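Toy library talk, notes (keep to 14 min, they cut you off)

Start without slides. Say hi, say which town. Colley, the one with the bridge, people mix it up with the other one.

Open w/ the price thing. A decent wooden puzzle costs more than a week of bus fares and a kid is done with it in a month. Then it sits. Ask for hands, who has a closet like that. Wait for the laugh, move on even if it doesnt come.

What we are: a room at the back of the Colley branch, open two afternoons and one morning. You join, you borrow, you bring it back. Same card as the books. No late fees. Say no late fees twice, somebody always asks.

Numbers slide. 1,039 toys on the shelf in July. 3,225 loans in the year up to then. Most loans are repeat families, the puzzles and blocks go out the most, the big plastic stuff less than we guessed. Don't read out the whole table!!

How we started. One shelf, 75 toys, nearly all hand-me-downs, half missing a piece. First lesson was missing pieces. We used to turn away anything not complete. Now we don't, a bag of odd blocks is still a bag of blocks. Parents are fine with it if the label says so up front. 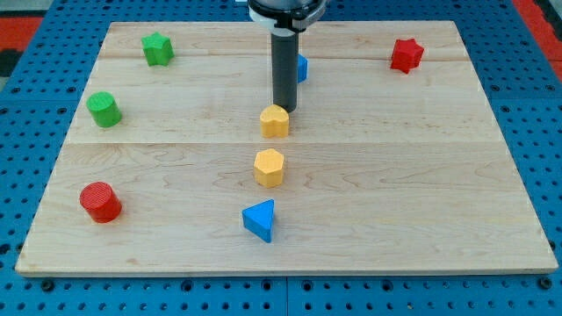

Labels. Spend time here, this is the part people write down. Each toy gets one card: name, number of pieces, age, what to check when it comes back. Big print. We tried putting the rules on the card too and it got too long, so rules went on the wall.

Checking in takes longer than checking out. Plan for that. We had one desk for both and the line went out the door by 3:30. Two desks now. The return desk needs a tray, a cloth, a pen that works.

Cleaning. Wood gets a damp cloth, never soak it. Plastic in the sink. Cloth toys, we stopped taking them, too much laundry. Mention Illen here, they do take cloth and have a washer on site, so it can be done. Just not by us.

Catalog. Short version: we use Prantl, it was built for tools not toys but it has a field for parts and that was what we needed. Skip the screenshots if behind. The Seso folks use a paper ledger and thier returns are no worse than ours.

Money. Dont skip even if running late. Rent is zero because of the library. Insurance is the biggest bill. Replacement toys second. We ask for a donation at sign up, most give something, some don't, the card is the same either way.

Things that flopped:
- reservation by phone (too many messages)
- a toy of the month, just made a wait list
- the outdoor set. Too heavy to carry home, came back muddy, came back late
- grouping shelves by age. Siblings. Now we group by type and put a dot on for age

Things I'd do again: open on a morning for the under-threes, keep the loan at four weeks, let kids pick. The picking is half of it. A kid who picked it plays with it longer, thats only my impression, say so.

If there's time, story about the marble run that came back with more marbles than it left with.

Last slide = the start up list. Shelf, cards, bags with zips, two desks, a wipeable floor mat. Leave it up during questions so poeple can take a photo of it.

Questions I'll probably get: small parts and under-threes (separate shelf, up high), recalls (we check the list monthly and pull stuff), what if it's lost (we say thanks for telling us and take it off the catalog).

Handouts are in the blue folder. Bring tape.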